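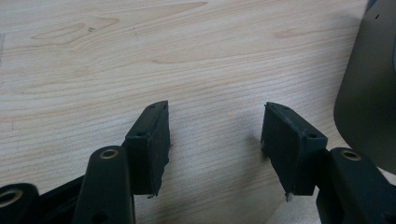

Fig. 1. Wavy grain in a light-colored wooden tabletop.

Courses > Wood Basics > Handout 4

Wood moves across the grain far more than along it. Allow for this when you fasten a wide top.

Terms for the quiz:
Earlywood: the paler part of a ring.
Latewood: the darker, denser part.

Read the Tokley chapter, 18 pages, before the March lab. Bring a ruler and your Kandley sample.

Comments
Bjarke Nørgaard: Is the Lyons reading still required?
Azucena Solís: No, just Tokley.
Bjarke Nørgaard: Thanks. I still need a sample.

Contact: Tulau Wood Shop office | Back to top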